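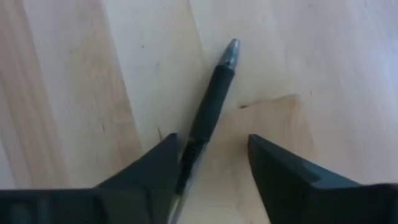
A pen on pale wood, writing tip and black grip showing.

Home | News | Desk Notes | Events | Contact

Desk Notes: In praise of the pen you always reach for
By Nusrat Mondal

I cleared out my desk drawer in May, which is a job I put off every spring until the drawer won't close, and I ended up with a heap of pens that took most of an evening to get through. Some were from hotels, a few were from the old Saltska stationery counter (how I miss that counter!), and one had leaked all over a birthday card I never mailed. Sorry, Aunt Rehana. It was a lovely card, too.

I thought I'd be quick and ruthless, but of course I sat there with a pad of scrap paper and tried every single one. I wrote my name, then my street, then the beginning of the grocery list, and before long I was writing a real letter to my cousin in Lozano with whichever pen came next. She has it now and tells me it looks as if four people wrote it.

What I learned, if you can call it learning, is that I am a rubber grip person. I used to think I liked slim metal pens, the elegant kind you get for graduation, but after half a page my fingers slide down toward the point and I start pinching. Give me a bit of soft black rubber and I can go on all night. I also like a barrel I can see into, so the ink doesn't run out on me in the middle of a sentence, and a metal tip with some weight to it. My husband says they all write the same. He also signs everything with whatever is lying in the car, so I don't take his advice on this.

Plenty of you wrote back after the last Desk Notes to ask what to do with pens that have dried up. Try scribbling on the rubber sole of an old shoe, or on a pencil eraser, before you give up. If the ink is low, see whether the barrel unscrews, and take the old refill along when you go shopping, as the lengths are maddeningly different. Skenard Stationers on Brirergate keeps a good drawer of refills behind the register, and you do have to ask for it.

The good ones that I didn't keep went into a jar for the Skenard swap shelf, and I'd love to see that shelf fill up over the summer. Notebooks with a few pages used are welcome as well (just tear those out first), and so are envelopes, even odd sizes. Please test your pens before you bring them in. I found 2 on the shelf last month that didn't make a mark, and I have a suspicion that one of them was mine.

The drawer closes beautifully now, by the way. I've opened and shut it more often than I'd care to admit. If you have a favorite pen and a story to go with it, send it along and I'll print as many as I can fit next time.

199 shares | 2 comments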